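Open Day at the Van Dusen Knitting Mill, Hondow

20 Feb 2019

My sister had been after me to see the Van Dusen mill for years, so when the open day came around I finally packed a bag, booked two nights at a guesthouse up the hill and went. I'm so glad I did! More on the mill in a minute.

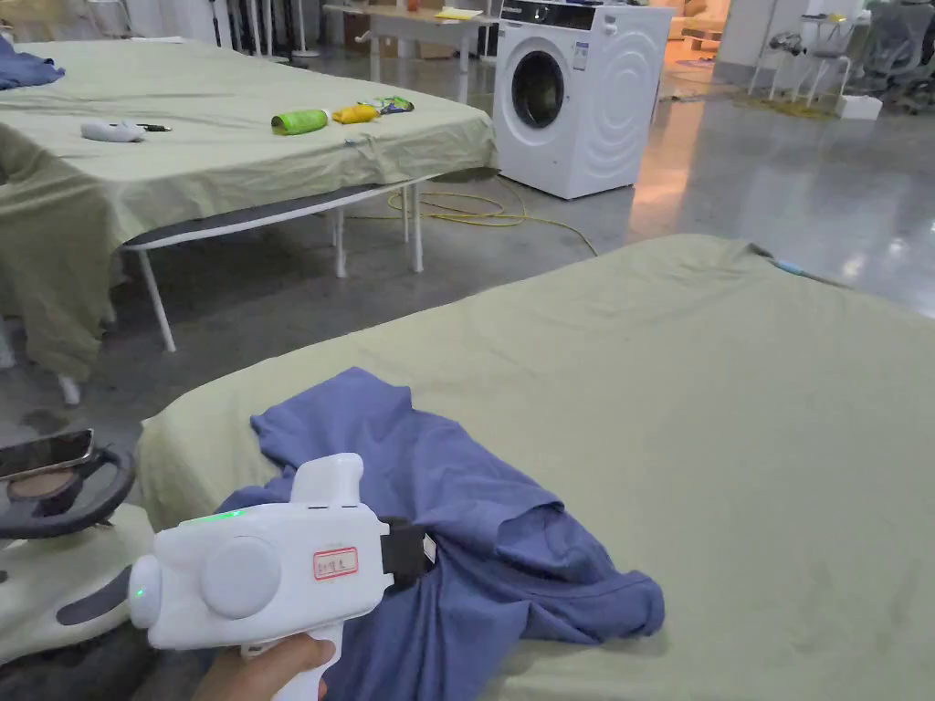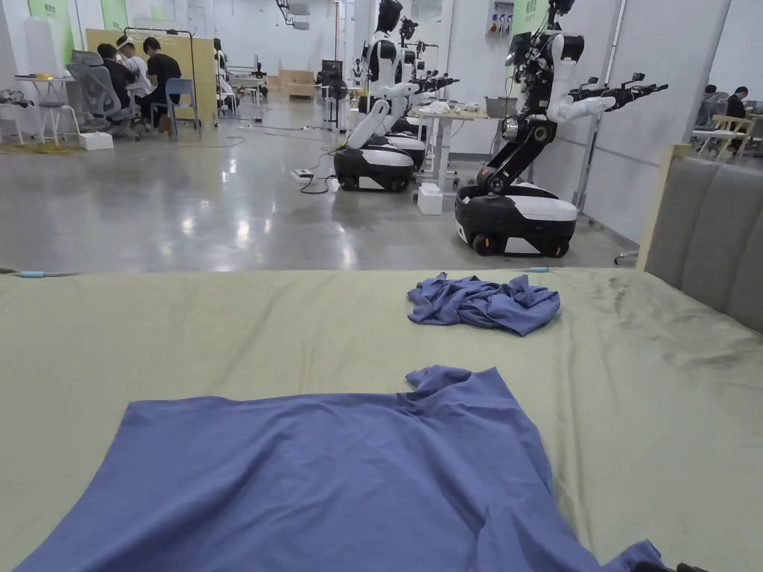
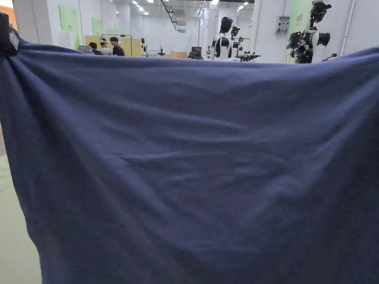 Blue fabric, all three times.

Macario Cervantes led our group of 22 and has worked the knitting floor for 40 years. He took us past the big circular machines (so loud, bring earplugs) and then into the dye house, where he let us smell the indigo, which I can only compare to a wet barn. Prasert Phuthong runs the finishing room, and he was kind enough to answer every one of my questions about shrinkage, and I had plenty.

The mill shop takes cash only. I came home with 11 skeins of Indik cotton and a sore back. They open again in June, and the lemon cake in the canteen is worth the drive.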